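Bonida Household Advice Set

A table of 400 pieces of advice on looking after softwood furniture and keeping a hobby room in order, with notes on whether anybody gave a reason for them. Version 2, released 2023-12-27.

Contents
What is in it
Why it exists
Fields
How the advice was collected
Rating
Known problems
Uses we would argue against
Changes since version 1
License and contact

What is in it

Each row is one instruction, copied from a printed leaflet, a club newsletter, a shop handout or a web page, and trimmed to the part that tells the reader to do something. "Oil the top once a year" is a row. "Pine is a lovely, forgiving wood" is not a row, though we had to throw out a great deal of that sort of thing to get to the instructions.

The rows come from 38 sources. Several of them copy each other, sometimes down to the same spelling mistake, so please don't read that figure as a measure of independent agreement. The column copied_from marks the cases where we could show it. We suspect more.

The two halves of the set are called surfaces and storage. They were put together by different people and it shows. Surfaces is older, better sourced and duller. Storage was added by Rafsan Sultana, who had a box of leaflets from a closed craft shop in Prundona and wanted them to be of some use.

Why it exists

Dorian Brunet asked a simple question on the Gukimcombe mailing list: does pine really need to be kept out of the sun, and if so, who found that out? He got a long string of confident replies. None of them named a test. One cited a page that cited another page that had been taken down.

We started writing the answers in a spreadsheet to see which ones had anything behind them. Color change in pine under light is well supported, as it happens, and the set says so. A lot of what travels along with it is not. We could find no basis for the advice to turn a table end for end every April, and the three leaflets that give it all seem to have the same parent.

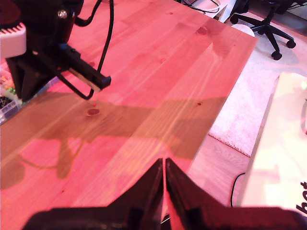 Straight-grained pine top with a faint glue seam. Several leaflets tell owners to rub wax along a seam like this one; see rows tagged seam.

Seams get far more attention in the leaflets than we expected. The writers agree that they are a weak point and disagree about everything after that. Wax them, never wax them, run a thumb along them in winter, leave them alone. A sound glue joint in softwood is often as strong as the boards on either side, which a fair number of our sources would know if they had read a basic woodworking book. We have left the advice in as found.

Fields

row_id: a number. Gaps are rows we deleted. We did not renumber.
half: surfaces or storage.
text: the instruction as printed, spelling kept.
source: a short code, listed in sources.csv.
copied_from: source code of the likely parent, or blank. Blank means we don't know. It does not mean original.
reason_given: yes, no, or sort_of. See Rating.
reason_text: the reason as printed, if there was one.
support: none, weak, fair, good. Our judgment.
rater: initials.
tags: free text, badly in need of cleaning.

How the advice was collected

Kumudini Miah typed up the paper sources by hand. Menaka Paul gathered the web pages and saved a copy of each on the day she read it. No automatic scraping was used, mostly because our one attempt at it returned cookie notices.

We took whatever we could find in English. That means the set leans toward people who write newsletters, and people who write newsletters lean toward wax. Advice passed on by talking is missing altogether. So is anything from makers who sell a finish and don't print instructions apart from the label on the tin, with the exception of Lawal, a small shop that gave us its whole handout file.

If a source gave a rule and then an exception, the two went in as separate rows. Menaka thinks this was a mistake and she may be right. It makes cautious writers look as if they contradict themselves.

Rating

Afroza Weerakoon and Dorian Brunet rated all the rows for support, working apart, and then compared. They disagreed on 35 rows. Those were talked through and given a single rating, and the rater column has both sets of initials. We did not keep the original split ratings, and we should have.

The sort_of value in reason_given needs a warning. It covers rows like "wipe with the grain, as this is better for the wood." That has the shape of a reason. Whether it is one depends on your mood, and the raters' moods were not recorded.

"Good" means there is published work or a plain physical cause that we can follow ourselves. "Fair" means it makes sense and we found nothing against it. We are not wood scientists, so treat the top two grades as one if you are using this for anything that matters.

Storage is harder to rate than surfaces. Most of its rows concern how to sort small things: pins with pins, beads by size, the parts you use most nearest your hand. Almost every source says to buy clear boxes, on the grounds that you will find things faster.
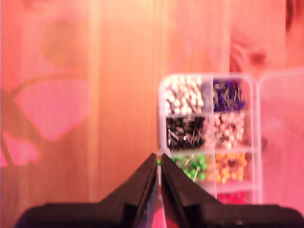

That may be true. It is also what you would say if you sold clear boxes, and the leaflets from Prundona came from a shop that did. Rafsan looked for any comparison of clear and solid containers in a home setting and found opinions. We rated the whole group weak, over his objection that "weak" sounds like "wrong." It doesn't mean wrong. It means the person telling you has not shown you anything.

The same goes for labels. Label the lid, label the front, label both, don't label clear boxes at all. Look under the tag labels and you will find each of these stated as plain fact.

Known problems

The tags column mixes singular and plural. Searching for box will miss boxes.

Some surfaces rows were written for varnished pine and some for bare pine, and the source often doesn't say which. We did not guess. Anyone averaging support across those rows is averaging over a real difference.

Dates are missing for most of the paper sources. A few look decades old and recommend cleaners we would not use in a closed room. They are tagged old_cleaner and should not be read as suggestions.

The support ratings were made by people who were already annoyed with the advice.

Uses we would argue against

Please don't use this to train anything that will tell people how to treat their furniture. It is a record of what gets said, and much of it gets said on poor grounds.

Please don't quote the share of rows rated none as a finding about household advice in general. Two people have asked to do this. The sources were picked by convenience.

Changes since version 1

Storage added.
Duplicate rows from the Lawal handouts removed, apart from those where the wording changed between printings.
The column named evidence is now support. The old name promised too much.
Fixed a row that told readers to sand across the grain. The source was correct and our typing was not.

License and contact

The table and ratings are free to reuse with credit to the Bonida set. The quoted text belongs to whoever wrote it, if that can ever be worked out. Corrections go to Menaka Paul through the Gukimcombe list, and a correction with a source attached will be dealt with first.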